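Most of the robot kits being sold to small coffee shops are sold on the pour. I think that is the wrong part of the job to look at, and the Skalen two-arm kit is a good case for saying so.

Skalen is offered by Lornen on a monthly plan. You get two arms, two grippers, a table and a person on the phone. The plan runs 23 months and the quote I was given in January allowed for six service visits. My sister-in-law Geeta Maurya runs a shop with one counter and wanted to know if she should sign.

Pouring was solved a long time ago. A vending machine does it. What takes up a worker's hands is the small stuff: lids, stirrers, turning a cup so the name faces out. Paper cups dent. Stirrers are thin and light, and a gripper made for boxes has trouble with them. If a kit can handle those all morning, it is worth talking about price. If it can't, you have bought a slow vending machine.

So I would ask any seller for 500 cups in a row, with the shop's own cups and lids, and a plain list of every one a person had to fix. Lornen's sales sheet gives a speed and no such list. Archana Tyagi, who handles their accounts, told me one could be arranged. I would get it in writing before the deposit.

I also don't like the use of two arms as a selling point. Two arms help when one has to hold and the other has to work. They also mean two sets of cables and two things to stop when one goes wrong. Geeta's counter has room for one arm, and her busiest mornings come to roughly 400 drinks.

My advice to her was to wait.
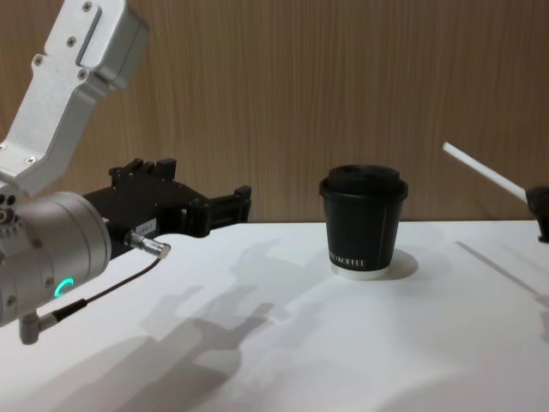
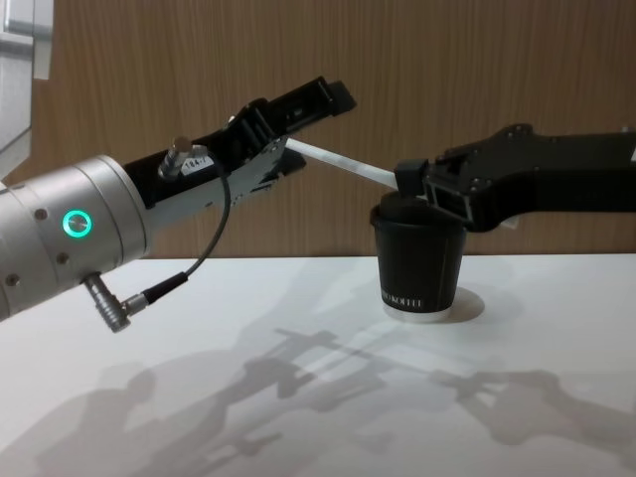

**Filed under:** Opinion / Shop Automation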